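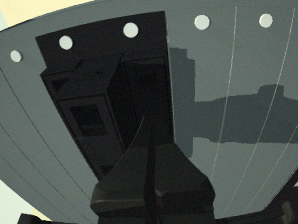
Attachment 1 - Gripper view, simulated cell, as submitted with the ticket

Home | Tickets | Knowledge base | Service status | Contact
Search tickets Enter a number or keyword Go

Ticket 331
Subject: Household shelf task - arm does not reach starting position in simulation
Product: Sterkden task planner, running in the Atau simulator
Raised by: Effie Sutherland, Domestic Trials, Laing
Handled by: Wilma Hepburn, Simulation Support, Otance
Opened: 2020-06-27
Priority: Normal
Status: Closed, with one item carried forward

Description of fault

The Domestic Trials group at Laing is assessing whether a single fixed arm can be relied upon to tidy shelves in an ordinary home. The task under test is a modest one: take a soft item from a lower shelf, lift it clear and put it back squarely. A person would do this without thought. Our purpose is to establish how often the planner can do it without help before any money is spent on hardware.

In the latest batch the planner was asked for 1,000 attempts. It stopped with an error in 146 of them. The error is always the same: "start pose not reached". The remaining attempts ran to the end, although we make no claim at this stage as to how well the item was put back.

We should be grateful for advice on whether the fault lies in our settings or in the planner.

E. Sutherland

First response

Thank you for your report. Please supply the following:
1. The settings file for the batch.
2. The planner log for at least one failed attempt.
3. A view of the whole cell from the room camera, in addition to the gripper view already attached.

The gripper view is of limited use by itself. It shows the dark gripper against a broad grey-green surface with a black panel in it, and a shadow lying over the right-hand part. We cannot judge from this where the arm stands in relation to the shelving.

W. Hepburn

Reply from requester

Settings file and logs for 22 failed attempts are now in the shared folder. The room view is attached below. The shelf model is the one supplied with the household set and has not been altered by us.

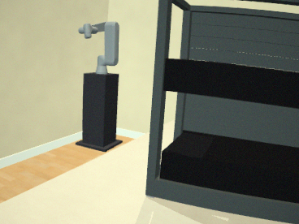

Attachment 2 - Room view, arm on pedestal, shelving unit at right

Findings

The room view was helpful. The arm is on its pedestal towards the corner of the room, with the forearm extended to the left and nothing held. The shelving unit is much nearer to the camera, on the other side of the picture, and the black pad is on its bottom shelf. An arm in this posture must turn a long way before it can begin work at the shelf.

The logs agree with this. In each of the 22 attempts examined, the planner chose a turn that ran up against the limit set for the base joint. It then waited for the time allowed and gave up. It did not try turning the other way, although in every case that route was open to it.

Two matters were found in the settings file:
- The base joint limit had been carried over from an earlier bench trial and was narrower than the household task requires.
- The option "retry by opposite route" was switched off.

Neither setting is wrong in itself. The bench trial had a wall close to the arm and the narrow limit was proper there.

Action taken

The limit was widened to the value given in the Sterkden manual for household cells, and the retry option was switched on. The failed attempts were then run again from their saved starting points. All of them reached the start pose.

Comment from requester

We confirm the result on our own machines. The group would like it noted that the arm still takes far longer than a person to get ready, and that a limit left over from another job was enough to defeat it. Our report in September will say that the lifting of soft items is promising in simulation and that setting up remains a skilled task. We do not consider the arrangement fit for an unattended home at present.

E. Sutherland

Closing note

Agreed. The planner ought to warn the user when a joint limit rules out the shorter route - at present it says only that the pose was not reached, which tells the user very little. A request for a clearer message has been passed to the Sterkden team and is the item carried forward. Any further failures of this type should be added to this ticket, with the settings file and the room view enclosed.

W. Hepburn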